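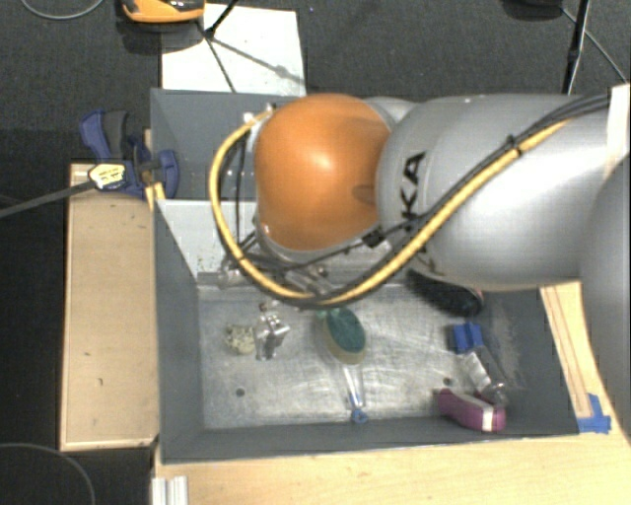

**Who is allowed to reset the e-stop on a robot cell, whoever hit it or whoever runs the cell?**

Whoever runs the cell that shift, after walking all the way around it. The person who hit the button says why, out loud, and that goes in the log. Then reset. Pulling the button out should never start motion by itself, you need a separate start press.

*posted by Prado*

---

**Rosário Gouveia**

Mostly agree, couple things from our shop (Nalledell, small place, one shift).

- Reset and start = two different buttons. If yours is one button get it fixed before you write any rule.
- First run after a stop goes in slow mode. We keep hand-guided stuff under 250 mm/s, check your own manual.
- Log line: time, who, why. Three words is fine. "Cable snagged, cleared."
- Check cables before restart. Anything looped outside the arm gets looked at thru the whole range, slow. Ties too.

We test every e-stop at 9 each morning, takes a minute. Before that we did it "when we remembered" which was March and then never.

Also your written rule has to match the risk assessment for the cell. Ours didnt, the auditor caught it.

---

**skostance_tech**

depends on the cell. we just let anyone reset, no problems so far in 1000 hours

---

**Prado**

@skostance_tech wouldn't do that. Somebody can still be reaching into a bin on the far side when you reset. One named person per shift, name on the whiteboard. Will post our sheet when I find the file.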